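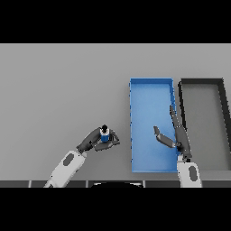
4.2 Trying out the handover pack

I'll admit I went into this section grumpy. We'd already spent most of January on the single-arm modules, and the two-handed add-on from Margaritis was the bit of the kit I expected to write off in a paragraph. It's sold as a simulation package with a ready-made bench, a pair of arms with fingered hands, and a small library of tasks you can run straight away or pull to bits. We ran the one they call the bottle pass (their name, and I've kept it so that anyone with a licence can find it in the menu).

Setup was easy, I've got to say. I had the bench open before my morning coffee was finished, and the default colours are sensible: a bright blue tray and a darker one next to it on a plain light grey table, so you're not squinting to work out what's where. My only real gripe at this stage was the documentation, which assumes you've used Biteo before and want the same keyboard shortcuts. I hadn't and I didn't. Ridwan Siregar ended up making me a cheat sheet, and it's still taped to my monitor.

We scheduled 112 runs, split between the stock controller and one we'd trained ourselves at Winomwood. Each run got up to 80 seconds before we called it off. I wanted a short limit, partly to keep the logs manageable and partly to match what the Grorbridge people used on their own bench last year, so the two sets of results could sit side by side in the appendix.

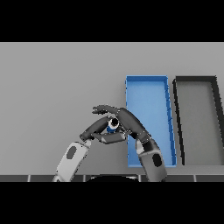 and the part I kept coming back to was how the package treats contact. With a gripper that has two flat fingers you can get away with a pretty crude model. With curled fingers from two hands around one small bottle, every little shortcut in the physics has somewhere to show itself. The contact settings live in a single panel, three sliders and a tick box, and I found that a bit thin. I'd happily pay more for a version that let me set friction finger by finger! As it is, you can edit the file by hand, but then you lose the undo history, and I managed to do that twice in one afternoon.

Figure 7. Both hands at the bottle, to the left of the blue tray.

The logging is where the pack earns its price, in my view. Joint positions and contact events come out in one tidy file, you can scrub back and forth through a run, and the export didn't fall over once on my machine (an old one, with a fan that sounds like a leaf blower). I did wish for a clearer way to tag the moment when both hands have hold of the object, as I was doing that by eye.

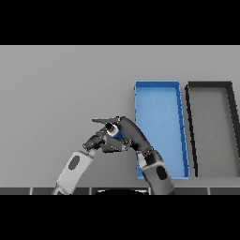 Noémie Aubert thought I was being too generous on that point, and wrote in the margin of our draft that a tool built for handovers should mark the shared grip by itself, with the threshold printed in the manual where a reviewer can check it. She also wanted the licence cost per seat moved up into the main text. I've done the second and put the first on our list of requests to the vendor, along with the undo business.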